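Bovilstead Community Help > Home Robots & Kits

Is the Allora two-arm kit worth it for a beginner doing table clearing?

Posted by Prodromos Raptis

I've been saving up for a tabletop arm kit and keep coming back to the Allora pair. What I'd love is a setup that does the after-dinner job: dishes to the rack, trash to a bin, crumbs and spilled grains dealt with. I can follow a wiring diagram and I've written a little Python, but that's the extent of it. Has anyone here had one running for more than a weekend? How bad is the setup, and do both arms really earn their keep or should I start with one?

3 replies

Aigars Petrauskas

Get the pair! I've had mine since October and I'm still a bit giddy about it. Assembly took me two evenings, and most of that was cable routing — leave more slack than the booklet says, especially at the wrist, or the cable tugs when the arm reaches across. Calibration is one arm at a time and takes 25 minutes if you don't rush it.

For table clearing I'd start with a fixed layout and keep everything in the same place until the arms are reliable. Mine is a dish rack on the left, a turquoise tray in the middle, a clear box for wrappers and torn paper, and a black tray for rice. 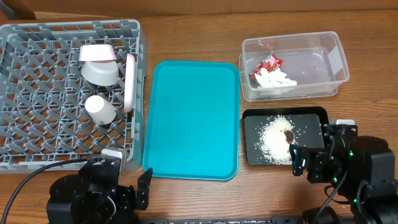

Bowls and cups came quickly. I recorded 40 demonstrations for the bowl and it was already picking well, though the angle it sets things down at is anyone's guess. Plates took longer, because you want the jaws on the rim and the wrist turned before you go down. Rice is the fun one. A two-jaw gripper is never going to pick up loose grains, so plan on a scoop or a little brush that the arm can hold, and teach the other arm to steady the tray. That's your answer on one arm or two, by the way. With one, the tray just slides off across the table.

Put a dark tray under pale food if you can. The camera has a much easier time with it, and so will you when you look back over your recordings.

Support has been great too. I wrote in on a Friday about a noisy joint and had a reply that same afternoon.

rathore_fan

Look at the Rathore as well. Cheaper I think. Haven't used it for dishes.

Limatano Workshop

We run evening build sessions and have put together a few of these. I agree with nearly everything Aigars says, but I'd add the $148 spare servo pack to your order. You will bump a gripper into the table while you're learning, everybody does, and waiting on parts is no fun. Also clamp the base down before the first power-up, even for a quick test.

If you only want to see whether you enjoy it, come to a session and drive one by hand for an hour. It's a blast, and you'll know pretty fast whether you have the patience for recording demos — that part is slower than the videos make it look.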